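Old machines, sorted by the shelf

The Sasgate workshop opens at half past eight, but Korkor Antwi is usually at her bench before then. She runs the desktop side of the business, which means that any office computer coming through the door ends up in front of her sooner or later. Most of them are ten years old or more. Some go back to the people who sent them, some are sold on, and the rest are taken down to parts.

Last year the workshop took in 2284 machines. Antwi did not handle them all herself, but she wrote the checklist that everyone there follows, and she still changes it every few months.

"It used to be two pages," she says. "Now it's one page, both sides. People skip things if you give them too much to read."

She came to the work by way of a job in a school office, where she was the person who got asked about the printer. After that she spent three years at Flitberg, a small repair firm, mostly replacing laptop screens. She did not enjoy laptops.

"Everything is glued or clipped and the clips break. A desktop tower you can get into. You take the side off and you can see what you've got."

The first thing she does with a tower is look for dust and loose cables. She then checks the memory, the drive and the power supply, in that order. The processor comes last, and in plenty of cases she leaves it where it is. If the machine starts and the temperature readings look sensible, there is no call to lift the cooler off.

"I don't like disturbing a processor if I don't have to," she says. "Once the cooler's off you've got to clean the old paste away and put new on, and that's ten minutes gone. But if the readings are high, off it comes."
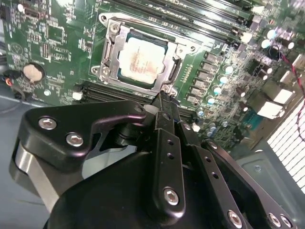 The cleaning is done with lint-free cloths and a small bottle of alcohol. Antwi works from the outside of the metal lid towards the middle, then folds the cloth and goes over it again. She is not fussy about getting every last mark off. Some lids stay stained however long you rub at them, and a stain that can't be felt with a fingertip makes no difference to the cooling.

What she is fussy about is the lever. New starters tend to let go of it once it is unhooked, and on some sockets it will spring up.

"Keep your thumb on it and let it come up slowly. Then the frame, then the chip, straight up. Don't slide it. If you drop it back in crooked on the kind with pins in the socket, that's the board finished."

She keeps a board with bent pins in a drawer to show people. It was her own mistake, made in her second week, and she says she spent most of an afternoon trying to put it right with a sewing needle.

Processors that come out and test well go into trays, each with a paper slip giving the model and the machine it came from. The trays live in a metal cabinet at the back. Until August they were kept in biscuit tins, which worked well enough until the labels started falling off.

Memory is handled differently. It is the part most often asked for, and the part most often missing. Some companies strip the modules out before they send the machines in, and others leave one in and take the rest. Antwi would rather have none than an odd one.

"With a single stick I have to find it a partner. If there's nothing in there I just go to the box and take a matched set."

Every slot gets tested before a board is passed, even when the finished machine will only use two of them. She puts a known good module in each in turn, starts the machine, and writes down the result. On a board with four slots that means four starts, and the boards from older workstations can have more. A dead slot doesn't always mean a dead board, but it does mean a lower price and a note on the label.

She blows the slots out first with a hand pump. Tinned air is quicker, but the workshop was getting through 12 cans a month and she thought it was a waste. The latches are opened with a finger, never a screwdriver. 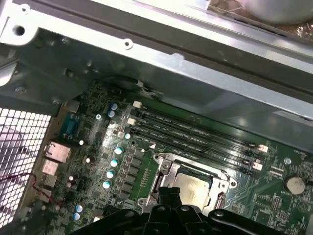
Hatem El Ouafi thinks the slot test takes too long. He would put modules in every slot at once and only go one by one if something fails, and he reckons it would save the workshop an hour a day. "You get the same answer," he says. "If all four come up, all four work."

Antwi has heard this before and half agrees with him. Her objection is that a machine will sometimes start with one module not being read, and a person in a hurry won't check the total. They have settled it by letting each bench choose, as long as the result for each slot is written down.

The cases themselves are the least valuable part. Good ones are wiped, fitted with whatever board suits them and sold under the Rolov name. Bent ones go for scrap steel. Screws are kept in jars by thread, and there is always somebody who puts the coarse ones in with the fine.

Asked what she would like people to know before they send in a computer, Antwi has a short list. Leave the side panel on. Don't tape the screws to the outside. If there is a fault, write it down and put the note with the machine, even if it only says that it's noisy.

"Someone wrote 'smells of toast' once," she says. "I went straight to the power supply and that was it."

The workshop takes in machines until four o'clock. Larger loads need to be booked.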